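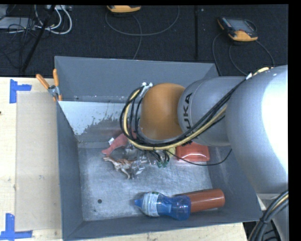
## 4. Comparing grippers on the bin rig

This section assumes the arm is powered, the gripper is bolted on and you have read section 3. If you skipped section 3, it is the one with the emergency stop in it, and we recommend going back.

The aim is a fair comparison between the Hovland two-finger gripper and the Grollance, using the same bin, the same objects and the same patience. The first two are easy to arrange.

### 4.1 Setting up the bin

1. Put the bin on the table and line it up with the blue tape corners. If a corner has peeled, stop and ask Menaka Wijesinghe for the drawing. Do not re-tape by eye. We have tried taping by eye, and it cost us most of April.
2. Clamp the rim to the table. Orange-handled clamps are the ones with enough reach.
3. Push the bin firmly from each side. It should refuse to move.
4. Put in the objects from the tray: bottles, toy animals, the salmon-orange block and the clear odds and ends. Tip them in. Arranging them nicely makes every gripper look clever.

> **Note:** Leave the dusty marks on the bin floor alone. The camera was calibrated with them there, and a well-meant wipe on 2020-02-03 sent us back to the beginning.

### 4.2 Checking the cables

1. Jog the wrist slowly through its full turn at five per cent speed, watching the loop beside the gripper housing.
2. The loop should open and close without touching the bin wall. If it rubs, move the cable clamp, then repeat step 1.
3. Tug the green connectors gently. They should stay where they are.
4. Note the slack on the sheet in millimetres. "Fine" is not a number, whatever the earlier sheets may suggest.

> **Caution:** Keep your hands out of the bin whenever the drives are on. This includes the moment when a bottle has rolled just slightly the wrong way and you could so easily nudge it.

### 4.3 Running the trial

1. Load the grip file for the gripper you have fitted. The two files have nearly the same name, for which Janaka Hettiarachchi has apologised.
2. Set the run to 200 picks and start it from the pendant.
3. After each miss, let the arm try again once. A second miss counts as a fail – log it and carry on.
4. If the fingers close on the bin wall, press stop, back the wrist straight up and check the fingertips before restarting.
5. At the end, save the log under the gripper's name and your own.

Things that slide up the sloped walls and come back down count as misses. Iresha Gazi has argued otherwise and her case is filed in appendix C.

### 4.4 Swapping grippers

1. Park the arm above the bin and switch the drives off.
2. Support the gripper with one hand before loosening the last bolt. It is heavier than it looks.
3. Fit the other gripper, reconnect, and repeat all of 4.2. The loop hangs differently each time.
4. Enter the new tool weight on the pendant. Leaving the old one in gives you an arm that sags politely towards the objects.

Send finished logs to Kumudini Mollah at the Tuststead office. Spare fingertips are in the drawer marked "Not spare fingertips".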